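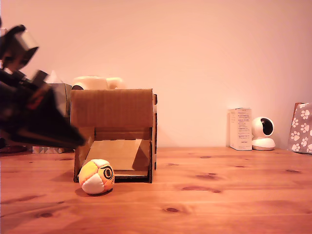 Fig. 3. Arm and cardboard ball box on the bench

5. Setting up the ball box

5.1 Place the box on the table with its open front facing you. The ramp must slope down towards the opening.

5.2 Put the soft ball in front of the box, near the lower left corner.

5.3 Start the Prata control program and load the Udus pose file. Set the speed to 52 per cent.

5.4 Jog the arm until the gripper tip is near the upper left corner of the box, then save this as the start pose.

Note: if you move the box, repeat step 5.4.

CAUTION: Keep hands off the table while the arm is powered. Do not set the speed above 70 per cent.

Text: Sérgio Meireles, 27/12/2018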